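How to Letter a Four-Page Minicomic by Hand

I put off lettering my own comics for years. I'd pencil a page, ink it, love it, and then squeeze the words in at the end wherever there was a gap, and of course they looked squeezed. If that's where you are, pull up a chair, because this is much more learnable than drawing hands!

What you need

A ruler, a soft pencil, a kneaded eraser, a waterproof pen with a medium tip, and your script. I use the Teuber lettering guide for ruling lines (it's a little plastic thing with rows of holes), but a ruler and some patience will get you there too.

Step 1. Trim the script first

Read every balloon out loud. My last minicomic, Pendora, started out at 493 words over four pages, and it was a slog. I cut it to 284 and didn't miss one of them. Watch for characters telling each other what the drawing already tells us. "I'm opening the door" can go.

Step 2. Rule your lines before you draw

Yes, before! Pencil the guidelines lightly while the panels are still empty, then write the words in and sketch a loose balloon around them. Now you know how much room is left for your people and their furniture. Leave a gap between lines that's half the height of a letter, or a bit less if you write small.

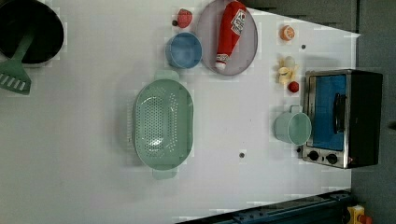
Put the first speaker's balloon on the left and a little higher than the reply. Readers go left to right and top to bottom without thinking about it, and if you've drawn your characters standing the wrong way around, it's far easier to swap them now than to run a balloon tail across somebody's face. (I have run the tail across the face. I left it in, and I still see it every time.)

Step 3. Ink the words, then the balloons

Go slowly and turn the paper if that helps your wrist. Use capitals throughout, and save the capital I with the little bars for when someone means "I" - everywhere else a plain stroke is fine. Ink the balloon outline last, with plenty of air around the text.

Let it all sit for an hour before you erase. I once smeared a whole page of Hellomik, my comic about a lighthouse cat, by being impatient at 2 in the morning.

Step 4. Scan and fix

Scan at 900 dpi if your scanner can manage it, in grayscale. Misspellings can be patched by lettering the word again on scrap paper and dropping it in digitally. Print one test copy at actual size, and read it at arm's length before you fold and staple the rest.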